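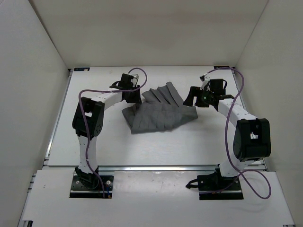

July 7, 2022. Dye notebook, indigo vat again. Went down to the shed before breakfast to check on the vat I fed last night, and it smelled right (sweet and a bit like a wet barn) but the surface was dull, with hardly any coppery film on it. pH strip says it's drifting low. I'm still chasing a proper deep gray from a weak indigo dip over walnut, something close to the dark gray of that crumpled cloth on the white tabletop, and so far everything I pull out goes either green or the color of dishwater. The Flostden cotton is the worst for it! Linen behaves much better.

Added lime, a teaspoon at a time, stirred slowly, lid back on. Oduor Waweru thinks I'm starving it and wants me to put in more fructose. He may be right, he usually is about vats, but the last time I did that I lost a whole afternoon waiting for it to clear. Compromise — half the sugar he said, then leave it alone for 48 minutes and look again.

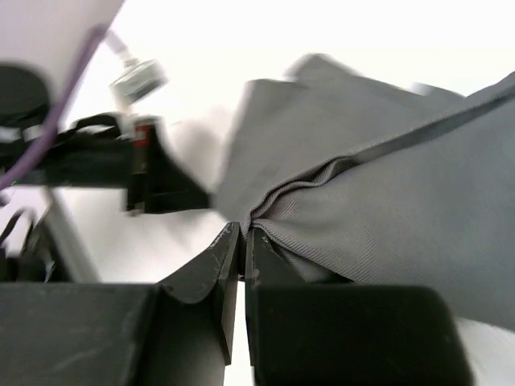 Looked again and the liquid under the film had gone a nice clear amber, so I got greedy and dipped six test strips, a minute each, then aired them on the line. Strips one to four are too blue. Five had a longer walnut soak first and it's the closest yet, a sort of wet slate. Six I dropped on the floor, so ignore six.

Things to sort out before the next round: the walnut from Altport is nearly gone, and the Obura lot needs straining twice or it leaves specks. Also the scale is sticking at 101 grams whatever I put on it, so don't trust any weights from this morning. I've moved the good thermometer to the hook by the sink — please put it back there.

Strip five gets washed tonight. If the color holds I'll try a full yard of the linen.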